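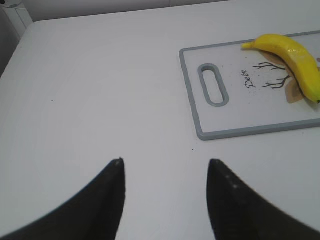
Open day at Plarneck, bench 2. The banana, before the first try.

Zamfira Oprea had been at the bench since before it got light and she was on her third coffee, and the doors opened in seven minutes.

"Say it again," said Femi.

"Fingers open. Fingers come down. Fingers close. Banana goes up. Banana goes down."

"And if it doesn't?"

"Then you talk."

He was good at talking. It was why they'd put him out front in the clean shirt. She got the stool behind the screen, the keyboard, the red button. Fine by her. People looked at the arm and not at her and that was how she liked it.

White table. The cutting board from her own kitchen, the one with Deer written across it and the antlers, because Dobre had sent the demo mat to the wrong building. One banana. She'd bought a whole bunch on the way in and the rest were in her bag getting warm.

"Why a banana," Femi said. "Vosen's people have eggs. I walked past. Eggs, Zam."

"Vosen's people have two years on us."

"I'm just saying what I saw."

Doors. Noise coming down the hall like water. Coats, strollers, a school group with matching stickers. An old man with a folded program who stopped right at the rope and stayed there.

Femi started up. Welcome to Plarneck, this is Fliria, she's our arm, she's been learning to handle food, say hello to Fliria. The kids said hello. Fliria did nothing, she didn't have a hello. Zamfira had meant to write one. Last week, then last night, then not.

Run 1. She hit the key.

The arm swung out, slow, lower, slower. On her screen the wrist view slid over the board. The black fingers, the white gap between them, the yellow coming in. Too far right. She saw it before it happened. The left finger touched down on the peel, pushed, and the banana rolled off its curve and lay on its other side, rocking.

Ohhh, went the kids.

"And that," Femi said, "is called practice!"

Somebody laughed. Not mean. She put the banana back by hand, reached over the rope side to do it, face hot. Checked the number. Offset was wrong. It was the old offset, from the old mat, of course it was, the board sat higher than the mat did and she had changed the height and never changed teh rest. Stupid. She typed. Typed it wrong. Typed it again.

"How many times has she done it?" A girl, front row, gap in her teeth.

Femi looked back at the screen. Zamfira held up the log so he could read it.

"Two thousand, three hundred and sixty-five tries," he said. "Since June."

"And how many did she get?"

He looked back again. She thought about it. She could of rounded.

"1101," she said, out loud, her own voice, too quiet. Then louder. "One thousand one hundred and one."

"That's less than half," said the girl.

"Yes."

"I got less than half on spelling."

"Did you do it again?"

"I have to do it again tomorrow."

The old man with the program unfolded it, folded it back up. He said his wife had had a hand go, after the stroke. The right one. He said it was fruit that got her maddest, of all things. She could manage a cup. Peaches, she threw one at the wall. He said it to Femi, and Femi, who could talk to anybody, only nodded.

"Did she get it back?" Zamfira asked.

"Some of it. Enough." He pointed at the arm with the program. "Go on, then. Let it go again."

Run 2. Key.

Out. Lower. The fingers coming down either side this time, the whole hall gone small and square on her screen, yellow and two black edges. Closing. The peel dented. She had her palm flat over the red button and didn't breathe.

Up.

An inch. Two. The banana hung there, a bit crooked, stem down. Under it the board with its silly antlers.

Noise, a lot of it. Kids hopping. Femi had both arms in the air as if he'd lifted it himself. The girl with the gap was yelling 1102, 1102, and Zamfira was already leaning over to type it in.

"Again," the old man said.

She reached for the key.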